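Ausgießen, zweiter Anlauf
4. Dezember 2012

So, wieder das Thema Flasche und Becher. Ich schreibe diesmal gleich mit, beim letzten Mal im Oktober habe ich alles erst am Abend zusammengekratzt, und dann stand Valentyna am nächsten Morgen da und wollte wissen, wie viel denn nun im Becher war, und ich hatte einen Zettel mit drei Zahlen ohne Einheit. Also: Einheiten!

Worum es geht, falls Neville das liest und nur die Hälfte mitbekommen hat: Norkuvari will eine Isolierflasche mit Metallhals, bei der man auch ohne Deckel mit Einsatz ordentlich in einen schmalen Becher ausgießen kann. Ohne Tropfnase, ohne dass hinterher ein Ring auf dem Tisch steht. Klingt nach einer Sache für eine halbe Stunde, und ich sitze jetzt den zweiten Tag dran (mit Pausen, gut, und mit einem verlorenen Vormittag wegen der Waage).

Aufbau wie besprochen: weiße Platte, weißer Stoff dahinter. Orathai findet, ich hätte den Stoff bügeln sollen. Habe ich nicht. Die Falten stören beim Ablesen überhaupt nicht, und das Bügeleisen steht sowieso drüben in Irnell, wo auch sonst alles steht, was man gerade braucht. Die Platte habe ich gestern Abend abgewischt und heute früh noch mal, ein paar Schlieren sind trotzdem geblieben. Ich nehme an, das ist der Rest von dem alten Glasreiniger. Den neuen will ich nicht mischen, der kommt erst dran, wenn der alte leer ist.

Raum 21 Grad, Heizung auf klein gestellt. Testwasser ist rot gefärbt, 2000 ml im Kanister angesetzt, Farbe von Pinix. Tùng hat mir die kleine Dosierkappe dafür geliehen, viel besser als das Getröpfel mit der Pipette, so eine will ich auch! Die Farbe ist kräftig, wirklich kräftig, meine Fingerkuppen sehen aus, als hätte ich Rote Bete geschält. Nächstes Mal Handschuhe VOR dem Ansetzen und nicht danach.

Becher: der hohe aus Kunststoff, blassrosa, leicht durchscheinend, oben weiter als unten. Aishwarya hatte den klaren von Nouri vorgeschlagen, aber der ist breiter, da trifft ja jeder, das sagt uns nichts. Außerdem ist der Rosane genau die Sorte, die bei den Leuten zu Hause im Schrank steht. Nachteil: Rot in Rosa. Von der Seite sieht man den Füllstand schlechter, als ich gedacht hatte, man muss schon von oben reinschauen oder eben wiegen. Ich wiege.

Flasche fast waagerecht, nur ein bisschen nach unten geneigt, Mündung knapp über dem Becherrand. Flacher Winkel ist der schwierige Fall. Wenn man sie steil stellt, kommt alles in einem Schwung und der Strahl hat gar keine Zeit, am Hals entlangzukriechen. Flach kriecht er.
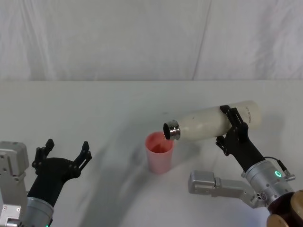
Wieso färben wir das Wasser und nehmen keins aus der Leitung, wie es ist?
Weil man einen Tropfen klares Wasser auf einer weißen Platte schlicht übersieht. Mit der Farbe findet man auch den ganz kleinen Spritzer noch, sogar wenn er schon angetrocknet ist, und am Gewinde sieht man, in welchem Gang etwas stehen geblieben ist.

(Die Frage kam von Neville am Telefon, ich trage sie hier ein, damit sie beantwortet ist.)

Jetzt der Ablauf, so wie ich ihn ab heute festhalten möchte, damit wir alle dasselbe machen:

Flasche leer wiegen, ohne Deckel. 543 g bei dieser hier, dreimal gewogen, dreimal dasselbe, die Waage hat sich also wieder gefangen. 100 ml einfüllen, mit dem Messzylinder, nicht mit dem Auge. Hals außen trocken tupfen. Neigen, warten, bis nichts mehr nachkommt, aufrichten. Dann ein Stück weißes Küchenpapier einmal um den Hals legen, andrücken, abnehmen, flach hinlegen, Nummer dazuschreiben. Becher wiegen. Platte anschauen, und zwar schräg gegen das Licht, sonst entgeht einem die Hälfte.

Das mit dem Küchenpapier ist von Orathai und ich finde es großartig. Man bekommt einen richtigen Abdruck vom Gewinde, rote Striche, und an der Stelle, wo der Strahl drübergelaufen ist, sind die Striche dicker. Ich habe die Blätter über der Heizung aufgehängt wie kleine Wäsche. Bitte hängen lassen, auch wenn es albern aussieht! Ich klebe sie ein, sobald sie trocken sind.

Was mir bisher aufgefallen ist, ungeordnet:

Der Anfang ist das Problem, nicht das Ende. Ich hatte fest damit gerechnet, dass beim Aufrichten der letzte Tropfen am Hals runterläuft, und das passiert auch manchmal, aber schlimmer sind die ersten Sekunden, wenn erst ganz wenig kommt. Da hat das Wasser keinen Zug und legt sich unten an den Metallrand. Ist der Strahl einmal da, läuft er sauber.

Die Gewindegänge sammeln. Der oberste kaum, der zweite am meisten. Ich hätte es umgekehrt getippt und Tùng auch, wir schulden jetzt beide Valentyna einen Kaffee, sie hatte auf den zweiten gesetzt, ohne hinzugucken.

An der Stufe, wo das Metall aufhört und der beschichtete Teil anfängt, bleibt auch was hängen. Der Hals ist ja ein wenig schmaler als der Körper, da entsteht so ein kleiner Absatz, und der ist beim Abwischen lästig. Mit dem Lappen kommt man drüber, aber nicht richtig rein. Ich habe am Ende ein Wattestäbchen genommen. Für den Bericht: die Kunden von Norkuvari werden kein Wattestäbchen nehmen.

Die Platte hat übrigens auch Meinungen. Sie steht minimal schief, ich habe die Wasserwaage draufgelegt, und die Blase sitzt links von der Mitte. Für den Becher ist das egal, für die Frage, wohin ein verirrter Tropfen läuft, vielleicht nicht. Bierdeckel unter das eine Bein, erledigt. Wer den Bierdeckel wegräumt, muss neu ausrichten, ich meine das ernst.

Mittagspause, Linsensuppe, zu salzig.

Weiter. Nach der Pause habe ich mir die Flasche selbst noch mal gründlich vorgenommen, weil Aishwarya wissen wollte, ob wir für die Oberfläche ein eigenes Blatt anlegen. Ja, würde ich sagen. Unten hat sie eine Menge feiner dunkler Striche und Pünktchen, oben knapp unter dem Hals auch noch ein paar. In der unteren Hälfte viel mehr. Ob das bei uns passiert ist oder ob sie schon so kam, kann ich nicht sagen, im Eingangsbuch steht nur »Flasche, hell, ohne Deckel«. Danke für nichts, Eingangsbuch. (Die Handschrift ist meine. Ich sage nichts weiter dazu.)

Mit dem Fingernagel spürt man an manchen Stellen etwas, an anderen gar nichts. Ich habe es mit einem feuchten Tuch probiert, dann mit Spülmittel, dann mit Spülmittel und ein bisschen mehr Druck. Danach hatte ich saubere Finger, immerhin, die Striche waren noch da. Scheuermilch lasse ich bleiben, damit mache ich auf der matten Schicht bloß eine glänzende Stelle, und dann fragt jeder nach der glänzenden Stelle.

Für die Form habe ich mir notiert: oben bauchiger, im unteren Drittel etwas schmaler, zum Fuß hin wieder ein bisschen breiter. Gefällt mir, sie liegt gut in der Hand. Zum Ausgießen heißt die Form aber, dass beim flachen Neigen in der Ausbuchtung noch Wasser steht, wenn man denkt, sie wäre leer. Man richtet auf, es gluckst, man neigt noch mal, und da kommt der Rest. Dieses zweite Neigen ist genau der langsame dünne Strahl, der am Rand kriecht! Ich glaube, da liegt der Hund begraben. Morgen also einmal mit Nachneigen und einmal ohne, getrennt aufschreiben, getrennte Papiere.
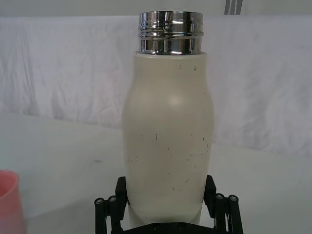
Die helle Flasche aufrecht, ohne Deckel: Gewinde am Metallhals, darunter die Beschichtung mit Kratzern und Schrammen.

Zum Reinigen zwischendurch, damit das auch mal irgendwo steht: Flasche innen zweimal mit klarem Wasser spülen, kopfüber auf das Gitter, nicht auf das Tuch. Auf dem Tuch saugt sich der Rand fest und der Hals bleibt feucht, und dann ist der nächste Papierabdruck für die Katz. Habe ich heute einmal falsch gemacht, Blatt ist durchgestrichen, hängt aber trotzdem mit auf der Leine, weil ich so schön in Reihenfolge war. Becher nur ausspülen und trockenwischen, bei dem verfärbt sich bisher nichts, soweit ich das bei Rosa überhaupt beurteilen kann. Ich stelle heute Abend einen zweiten von derselben Sorte mit Farbwasser voll und lasse ihn über Nacht stehen. Zettel liegt davor: NICHT TRINKEN. Tùng, das geht an dich, ich erinnere an den Rhabarbersirup.

Tisch: Spritzer sofort mit kaltem Wasser, dann geht die Farbe weg. Was angetrocknet ist, braucht Spülmittel und Geduld. Auf dem Stoff hinten habe ich bis jetzt keinen Fleck gefunden, auf meinem Ärmel schon.

Offene Sachen:

Deckel suchen. Es muss einen geben. Valentyna meint, er liege in der Kiste mit den Dichtungen, da liegt er nicht, ich habe alles ausgeräumt und wieder eingeräumt. Vielleicht in Irnell.

Die kleine dunkle Schrift unten an der Flasche abschreiben, mit Lupe, und ins Eingangsbuch nachtragen. Dann wissen wir wenigstens, welche Variante wir haben.

Küchenpapier nachkaufen, das ohne Muster. Das mit den geprägten Blümchen ist ganz schlecht, da sieht jeder Abdruck nach Blümchen aus.

Neville fragen, ob Norkuvari auch heiße Getränke meint oder nur kalte. Steht nirgends. Bei Tee würde ich fast erwarten, dass er anders am Rand läuft als kaltes Wasser, aber das ist Bauchgefühl und noch kein Versuch.

Orathai fragt, ob wir auch was Dickeres probieren, Saft mit Fruchtfleisch oder Smoothie. Ich wäre dafür, aber erst wenn die Wasserreihe fertig ist, und wer den Smoothie einfüllt, macht hinterher das Gewinde sauber!

Messwerte von heute stehen hinten auf der Liste, mit Einheiten. Farbwasser ist noch genug im Kanister für morgen früh, Kanister steht unter der Spüle, Kappe ist fest zu. Waage bitte eingeschaltet lassen.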